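3.2 Collecting demonstrations by remote control

Each task was shown to the simulated arm by an operator using a hand controller. The operator worked only from the wrist view, the same view later given to the policy. We recorded 829 demonstrations in the Fondum rooms and kept every attempt, including those with a poor approach.

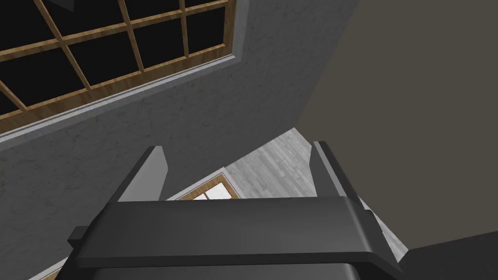
Figure 3. Wrist view in a simulated room, with the gripper fingers open.

The wrist view tilts with the arm, so walls and windows often run diagonally behind the fingers, as in Figure 3. New operators found this tiring and tended to overcorrect. Following Nogueira's advice, we slowed the wrist rotation on the controller and left the other axes unchanged. Labelling was done afterwards in Telon.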